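3.2 Home trials

The second set of trials was carried out on a kitchen table, with hand-held grippers in place of the arm. The object was to record how a person sorts chopsticks into a divided rack, so that the motion could later be replayed on Osia, the arm built by Margus Ramanauskas in the Hevetti workshop. The layout was deliberately loose. Sticks were scattered over a printed cloth and the rack was kept within reach of the jaws (Figure 4). 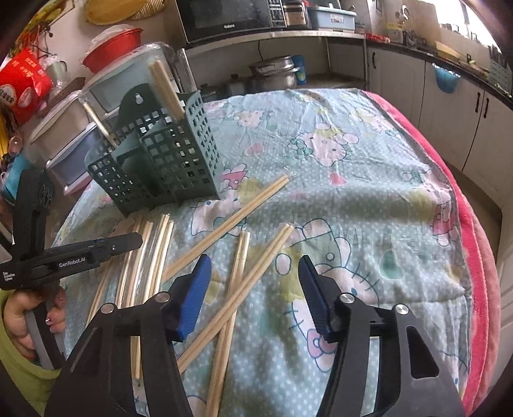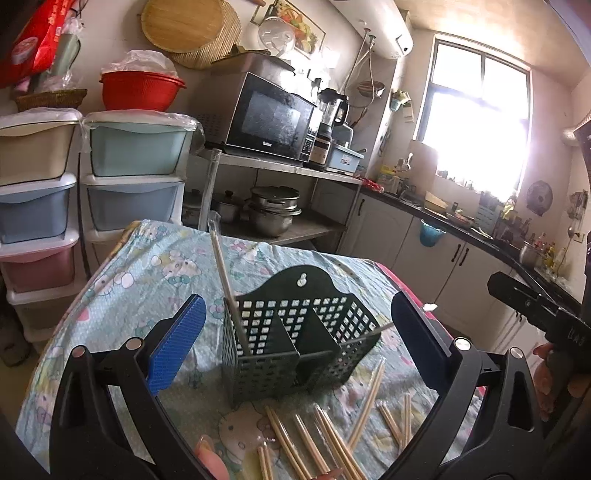

Figure 4. Chopstick sorting on the kitchen table. The dark green rack has perforated walls and is divided into compartments; both views show the blue finger pads of the gripper in use.

3.3 Changes to the finger pads

Chopsticks are thin and roll easily, and our first flat pads, cut from sheet rubber, lost hold of them near the tips. We replaced them with textured pads and repeated the trials in July. The new pads were fixed to Osia's fingers without changing the linkage. Opening width was left at 80 mm – wide enough for the rack itself – and closing force was limited in software. The Volier controller logged each attempt at 50 Hz, and files were checked by hand before replay.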